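Home | About the Set | Tasks | Download | Notes | Contact

Print this page | E-mail this page

# Grellamix Snack Sorting Set

**README and data card**

Welcome, and thank you for opening the README before opening the archive! We know how tempting it is to go straight to the files (we do it ourselves, all the time), but a few things about this set will make a lot more sense if you spend ten minutes here first.

## What this is

Grellamix is a collection of recordings of people doing small chores with hand-held grippers, put together at Wamero with help from our friends at the Sterkitz workshop. The chore in this part of the collection is a very plain one: packaged snacks and a cardboard box, with packets to be picked up and moved between the box and a soft surface. It is the kind of thing a child does while talking about something else, and it is also the kind of thing that still gives our machines a good deal of trouble, so we thought it deserved a set of its own.

There are 111 recordings in this release, and each one runs for no more than 30 seconds. We kept them short on purpose. Our first tries were long and rambling, and when we sat down to label them we found that we had forgotten where one pick stopped and the next one started.

## Why snacks, of all things

We get asked this a lot, usually by people who expected mugs or building blocks. The question behind the whole project is whether a machine can do household and shop-floor chores yet, and our feeling is that the hard part of most chores is the stuff that won't hold its shape. A mug is the same mug from every side. A foil packet crinkles and slides, throws light back at the camera, and looks like a different object as soon as you squeeze it. Put a few of them on top of each other and you have something a lot like a kitchen drawer, or the bottom of a tote in a stockroom (if you've ever had to find one particular thing in one of those, you have our sympathy).

The other reason is printing. Snack packets are covered in it, with bright bands and little pictures of food, and a model that leans too hard on edges in the image will happily decide that an oval on a wrapper is a separate thing to grab. We have watched ours try.

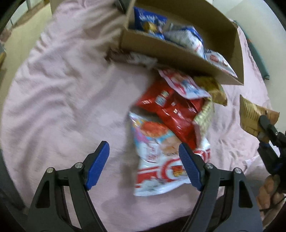

Grellamix Data Notes · Issue 4 · p. 8

Packets that overlap are where most of the interesting failures come from. When a big glossy packet lies under a small flat one, a person reads the pile at a glance and knows which has to go first. Our Rajput policy, which is the small model we train as a baseline, tends to go for the shiniest thing it can find. Sometimes that works out fine. Sometimes it pinches two packets at once, lifts both, and drops one on the way over, and then it carries on as though everything had gone to plan.

The cloth matters too, more than we expected when we started. On a bare tabletop, a finger that comes in too low stops dead. On a wrinkled cloth it can catch a fold and bring the fabric along for the ride, and now every packet in the pile has moved a little. People correct for this without thinking about it. We would love to see a model that does.

## How it was recorded

Recordings are taken from the gripper's own point of view, through a wide lens, so straight lines bend and the corners go dark. We left it that way. If you need flat images, please undistort them yourself and keep the originals, as the labels were drawn on the originals.

Some recordings have a second gripper working alongside the first, and you will see hands in places. The labels follow the gripper that carries the camera. What the other one is up to is noted only in the free-text field, and those notes vary a lot depending on how late in the afternoon they were written (sorry!).

## What's in the labels

- start and end of each pick
- which packet was the target, by color and rough shape
- whether the packet was alone or overlapping another
- a free-text note

We do not label brands or flavors, and blurred printing was never guessed at.

## Can the robot do it yet?

Well, sort of, and it depends on how patient you are. With one packet lying alone on the cloth, Rajput does nicely, and we would trust it while we went to make coffee. With a real pile it needs watching. Tight corners of the box are worse again, where a packet leaning upright leaves very little room for a finger on the far side. A person with the same gripper in hand manages all of this, a bit clumsily at first, which tells us the tool is up to it and the trouble is in the deciding.

## Known problems

Blur is common close to the fingers. Reflections on foil can wash out part of a packet entirely. The set has been recorded in ordinary rooms with ordinary light, and a model trained only on it should not be let loose in a warehouse. Please don't use it to judge grip force either, as we didn't measure any.

If you find a label that is plainly wrong, write to us through the Contact page and tell us which recording it is. We fix them in batches, and the next batch should be out in October.

Related items

- Grellamix Sock Pairing Set: README
- Sterkitz bench notes: soft pads and slippery foil
- Rajput baseline: training recipe
- Wamero labeling guide for overlapping objects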